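Ladrilho hidráulico: o chão que voltou a dar conversa

Quem entra numa casa antiga e olha primeiro para o teto está perdendo metade da festa. O desenho mais bonito costuma estar debaixo dos sapatos!

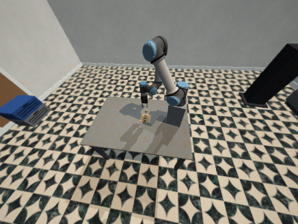 Um desenho feito à mão, peça por peça

O ladrilho hidráulico não vai ao forno, e essa é a primeira surpresa de quem chega achando que se trata de cerâmica. O artesão despeja pasta de cimento pigmentado dentro de um molde de metal dividido em compartimentos, uma cor em cada um, retira o molde com a mão firme (é o momento em que todo mundo na oficina para de falar) e cobre tudo com pó seco e argamassa. Depois vem a prensa, depois a água, depois a espera.

Na oficina Skitwood, que ocupa um galpão comprido com cheiro de cal, são 200 peças num dia bom. Junaid Shaikh aprendeu o ofício ali e guarda 13 moldes que herdou do antigo dono, alguns tão gastos que as linhas saem tremidas. Ele adora as linhas tremidas. Eu também! De perto, cada estrela tem uma ponta mais gorda que a outra, e o piso pronto ganha um movimento que a impressão industrial ainda não conseguiu imitar.

"Cliente novo pede tudo igual", conta Junaid, limpando um molde com o polegar. "Quando volta para a segunda encomenda, já pede diferente."

A sala de casa e o corredor da escola

O casarão Turnstead, reaberto em março, é um bom lugar para entender a paixão. O corredor principal tem 307 ladrilhos originais, com uma barra de folhas verdes que dobra nas quinas sem errar um único encontro. Para conseguir isso, o assentador precisa partir dos cantos e negociar com o meio, aparando uma fileira aqui, abrindo um pouco a junta ali. Na antiga cozinha, o padrão muda para losangos ocre e vinho, com um remendo liso perto da porta que os restauradores decidiram manter.

Como cuidar

Sabão neutro, pano úmido e paciência. Nada de ácido, nada de água sanitária, e cuidado com vinagre, que muita gente recomenda e que come a superfície aos poucos. A cera incolor, aplicada em camada fina, devolve a profundidade das cores; no piso novo, convém esperar a cura completa.

Manchas pequenas costumam ceder a uma lixa bem fina com água, sempre em círculos. As grandes, Junaid deixa em paz. Em seu próprio quintal há uma marca redonda de vaso bem no centro de uma rosácea azul, e ele já recusou oito ofertas para trocar a peça.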